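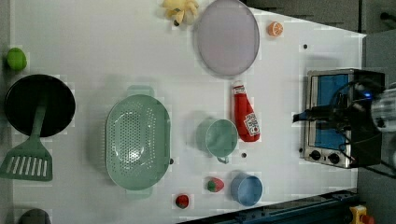

# Skutville Toy Kitchen: teleoperated demos

Hi, and welcome! Skutville is a set of tabletop kitchen tasks that we taught one arm by remote control. Every episode was driven by a person from start to finish, with no scripted motions mixed in. We had a great time recording it and we'd love to see what you train on it.

## What's inside

- 361 episodes in total
- 200 of them use the toaster oven (open, close, put something on top)
- The rest are pick-and-place with the play food and dishes: lime into the frying pan, strawberry into the green colander, ketchup bottle upright next to a cup, and so on
- One overhead view per episode, plus joint positions, gripper opening and a one-sentence instruction

The oven episodes are my favorites. The arm has to come in over the metal body and work near the glass door, and you can really see the different styles of the two drivers. Tumelo Mathebula goes slow and straight. Clementina Meireles swoops in from high up and corrects late. Both styles are labeled in `driver`, so you can train on one or mix them!

## Layout

```
skutville/
 train/
 heldout/
 instructions.csv
 notes.md
```

`heldout/` has 50 episodes with object positions that don't show up in `train/`. Please keep them out of training if you plan to share numbers with us.

## How we recorded

1. Shuffle the toys and dishes by hand. Things may end up partly outside the overhead view, and we leave them there.
2. Read the instruction out loud.
3. Drive the arm with the hand controller until the task is done or the driver gives up.
4. Mark `success` as true or false before looking at the video again.

Failed tries are kept. They're useful if you're working on recovery, and there are some lovely saves in there where a dropped tomato still makes it to the plate.

## Known issues

- The oven door reflects light, and its color shifts a bit between sessions.
- Episode 169 has a frozen gripper reading for the first few seconds. The video is fine.
- Instructions say "cup" for both the green one and the light blue one in the early batches. We fixed this from the July batch on.
- The spatula is hard to grasp when it lies flat, so success on those tasks is low.

## Related sets

Plaltia uses the same file format with a two-arm setup, and the loader in `tools/` reads both.

Questions, fixes or cool results? Open an issue and tag Clementina.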